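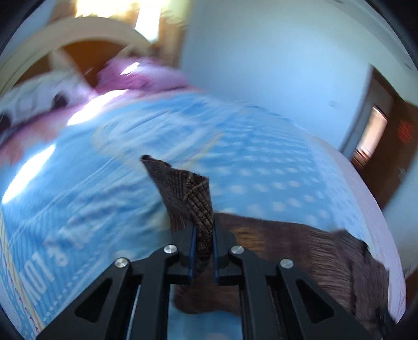
Do soft pads on a hand-held gripper make a difference with clothes? With thin stuff they hardly matter, but with anything knitted they matter a lot, and after two weekends of grabbing sweaters I wouldn't go back to bare plastic fingers.

OK, so some background for anyone who hasn't been following my gripper posts. I've been comparing two hand-held grippers since February, the kind where you hold the thing yourself, squeeze, and a wide-angle camera on top watches what the fingers do. One is the Brovano, which I bought with my own money (ouch), and the other is a Peng that Hsiu-ying Wu lent me on the condition that I stop asking her questions about it by text message. I have mostly kept my end of the deal.

The first round was hard things. Mugs, tape rolls, a stapler, the TV remote. Boring! Both of them can pick up a mug all day long. So this round was all laundry, and laundry is where it gets fun, because a piece of clothing has no real shape until you grab it, and then it has a different one depending on where you grabbed.

Brown knits turned out to be my favorite test. Pinch one in the middle of the bed and lift, and the cloth bunches into a skinny little bundle between the pads and then fans out again on top like a floppy sail. The ribs run one way on one side of the fold and slanting on the other, so you can tell at a glance which way the fabric has turned, and for my purposes that's gold. A plain T-shirt gives you nothing like that. You're left staring at a gray blob trying to remember which part was the sleeve.

Now the pads. The Brovano ships with hard fingertips and a little bag of stick-on foam, and I ignored the foam for the first weekend (my own fault, it was at the bottom of the box under the manual). With hard tips you have to squeeze much harder than you'd like, and a loose knit just creeps. You lift, you feel fine about it, and halfway up the bottom edge starts sliding and you get that slow-motion letdown. With the foam on, I dropped maybe one in every dozen. The Peng comes with rubber pads already glued in, and they grip even better, but they also don't want to let go. I opened the fingers and the sweater just stayed there, hanging off one side by its fuzz. Great for picking up, annoying for putting down neatly.

Fung-ping Wei came by on Sunday to try both and had strong opinions in under five minutes. Too heavy in front, she said about the Peng, and she's right, your wrist knows it by the end of an hour. She also pinches completely differently from me. I come straight down and close. She slides one finger under the edge first and then closes, and her pickups were much cleaner than mine, especially near hems. I tried copying her and got better at it, so some of what I was blaming on the pads was just me being clumsy. Good to know before I go writing angry reviews.

Then there's the camera, and I have complaints. Laundry moves and so do I, and if I swing the gripper over the bed at normal chore speed, everything behind the fingers turns into streaks. The fingers stay nice and crisp since they travel with the lens, but the background goes to soup. Sunlight makes its own mess too. A bright window comes out pure white, and any patch of sun on the sheets goes with it. I went into the settings and capped the exposure at 1000 on the little slider (the app gives no units, thanks guys), and that tamed the window but left the dark knits looking like a hole in the bed. I ended up putting it back on auto and moving slower. Not very scientific, but that's where I landed.

The strong curve of the wide lens bothered me at first, with doors leaning over and walls bending, and now I don't even notice. I'd much rather have the curve than lose sight of the other end of the sweater.

Over the two weekends I did 70 lifts, split evenly, and wrote them down in a notebook with my terrible handwriting. I'll type it up if people want it. The short version is that the Peng holds better, the Brovano lets go better and is kinder to your arm, and the foam is worth the two minutes it takes to stick on. If you fold a lot of T-shirts, get whichever is cheaper. If you're like me and own too many sweaters, put pads on it!

Next up is towels, and I've ordered a set of the ridged silicone tips from Skoltton to see if they land somewhere between the two. The shipping is coming all the way from Clerurberg so don't hold your breath. Also, if anyone has found a good way to get wool fuzz off rubber pads, please tell me. I've been using packing tape and it takes forever.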